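I have been going on about the Troltbridge Fiddle Weekend to anyone who will stand still, so it's time I wrote some of it down. If you've never been, it's 3 days of old-time and Cajun music in a river town with one stoplight, every April, and it is my favorite thing on the calendar.

My cousin talked me into going the first time. I figured I'd stay for an afternoon. I ended up square dancing in a feed store until midnight with people I'd never met, and I've been back every year since!

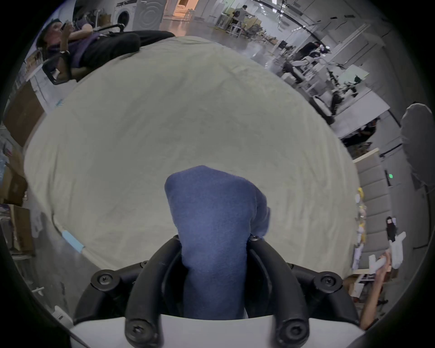

This year's lineup had 36 acts, and the one I'd circled was Boyang Kong, who plays clawhammer banjo and sings these long, slow river ballads. The Penon Street tent holds 300 and it was packed to the ropes. He opened with a tune he learned in Villalobos and you could hear the rain on the canvas between verses – I got goosebumps, and I'm not a goosebumps person.

Then there was the Saturday-style supper dance (they call it that whatever night it lands on), with red beans, cornbread and a caller who was 96 years old. She called for two hours straight. My knees gave up well before she did.
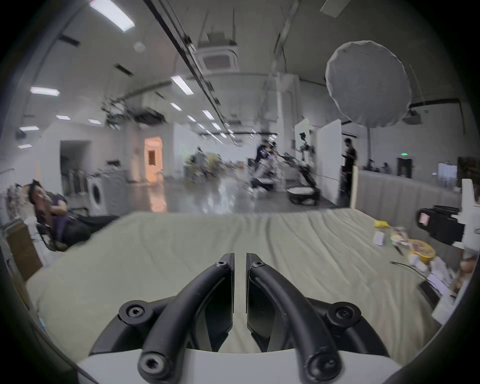
A few tips if you're thinking about next year. Park at the Flosto lot and walk over the footbridge, it's much quicker than circling downtown. Bring a folding chair with low legs or the folks behind you will grumble. And go to the morning slow jam, even if you only know two chords – they'll hand you a third by lunch. I'm already practicing "Troltbridge Waltz" in G and it's coming along, except for the B part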